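Bed making with a robot: notes from the open day
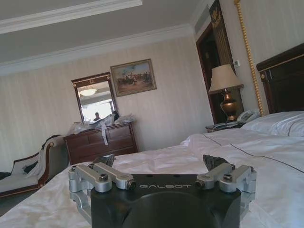 Out and About

Quick one this issue as I'm typing on the train home. Went along to the Vestcombe open day with Teresa Gajewski and Áine Flanagan from our housekeeping group, and we got to see the robot arm demo that people have been asking about since the last newsletter. Held in a proper furnished bedroom, which I liked. Big bed, white duvet, pillow up against a dark wood headboard, lamp and phone on the nightstand. Plenty for a machine to bump into.

The gripper says GALBOT across the top. Two silver linkages, a dark fingertip on each, and they open a fair way apart. Smaller job than I'd pictured. Genalyn Tagle ran the session and kept it moving - short talk, then straight to the bed, then questions. No slides, thank goodness.

The task was the duvet. Find an edge, pinch it, pull it toward the headboard, let go, go again. Sounds like nothing. Anyone who has done 10 rooms before lunch knows a duvet never lies the same way twice, and Genalyn said that's the whole trouble with it. A box stays a box. Bedding slides and bunches and hides its own corners. She told us they had logged 1447 tries at the edge pinch so far, and 954 of those got a clean hold first go. Áine wrote that down twice.

First run we watched, it picked up a good handful and pulled it most of the way. Second run it got hold of too little and the cloth slipped out. Third was the best, nice and slow. Very slow. Teresa reckons she'd have had the bed done, the bins out and the kettle on. Fair enough, but she also has a crook shoulder from twenty years of tucking and lifting, and she was the one who stayed back to ask about the heavy winter covers. (Not tested yet. They hope to try them in March.)

Other things I scribbled:

Pillows are a seperate task, didn't see it run.

Amado Dizon looks after the software side. He says creases are harder than they look, the piping along the duvet helps a bit as it gives the camera a line to follow. Hadn't thought of that.

You can stop it by hand at any time. Big relief to the woman next to me.

No price given. Asked twice.

Someone wanted to know about jobs, naturally. Genalyn didn't dodge it. Her answer was that they're after the pulling and reaching part, and a person still checks the room. We'll see. Would of liked more time on that one, and a few of us kept on about it over the sandwiches.

189 people through the door over the day by the sign-in book, so be early if you go to the next one. The morning group was quieter and you could stand closer. Parking is hopeless, take the bus and walk up from the corner.

Next open day is in March, date still to come. Names to Milagros Belmonte at the Lumanlan office if you want a spot - she's holding a few for members but not for long. Flat shoes, there's a lot of standing.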